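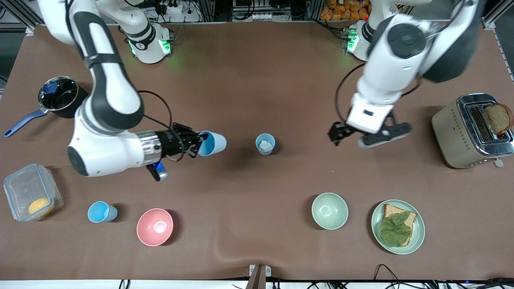 **Margus Lill**

Two arm setup, teleop, kitchen table tasks. We're at 443 episodes for "tidy the table" and the policy is bad in one specific way: grabs the cup fine, then the other arm just hovers with the gripper open. Sometimes forever. In the demos the operator mostly does everything with one hand and parks the other one, so I guess it learned that parking is normal?

Questions really:

- do I throw out the demos where one arm idles, or keep them
- do I need more episodes or more different tables. Plan was 3,000 total by May but if they're all the same layout I'm not sure its worth the hours
- cups are all light blue. Does that matter

Wrist cams plus one fixed view. Brown tablecloth always on. Operators are two of us, taking turns, project name is Savow if anyone searches for it later.

---

**Ott Grīnberga**

Keep the idle ones. Had the same thing on Gakari last year and deleting them made it worse, both arms started twitching at nothing.

What you want is demos where the second arm has a job. Hold the bowl while the other one puts the cup down. Take the lid off the pot with one, drop something in with the other. Toast is good for this, plate steadied on one side, bread coming over from the other. Record 100 of those, mix them in, retrain, then look again before you record anything else.

Also check your pauses. Operator stops to think, arm hangs there for a few seconds, all of that is in the data as "do nothing". We trimmed anything over two seconds at the start and in the middle. Biggest single fix for us, took an afternoon.

On layouts: move stuff. Every episode. Not a little nudge, swap sides. Pot on the right, toaster on the left. Lay a cup on its side so the pick isn't always the same. Take the cloth off for a day, put a diferent one on. If your fixed camera is bolted down leave it alone though, get one thing working first.

Label who was driving. We found one person's demos were almost twice as slow and the policy kept switching speed halfway.

---

**Zitness**

cup color matters yes. ours only liked red ones. buy cheap ones in a few colors

---

**Bite**

Disagree a bit with Ott on trimming. If you cut the middle of an episode the arm jumps between two frames, check that the joint values line up on both sides or you teach it to jerk. Start and end trimming is safe. Middle, I'd rather rerecord.

How long is your action chunk btw? If its short, hovering can come from that too and no amount of new demos will help. Try doubling it on the data you have, costs you one night of training.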